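TRASTMONT, March 5, 2018 - Stirnberg, the tableware maker that has spent 15 years selling dinner plates to people who already own dinner plates, today announced Lanine, a line for households where the table is also the classroom.

The Lanine plate is pale green, with a ribbed rim and a shallow well. It holds pasta. It also holds foam letters and numbers, which is where many of them end up by four in the afternoon.

"We asked 721 parents what was on their plates," said Lesia Zakharchenko, head of product at Stirnberg. "We meant food. A lot of them said the alphabet."

A first run of 2,410 plates goes on sale this month through Bouvier stores. A matching bowl follows in September, once the company has settled a long argument over its depth.
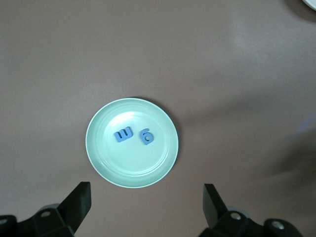
Foam letters are sold separately, by other companies, and Stirnberg takes no position on spelling.

59 shares | 15 comments

Related items
Bouvier Extends Store Hours in Trastmont
Stirnberg Retires the Square Saucer
Caring for Glossy Tableware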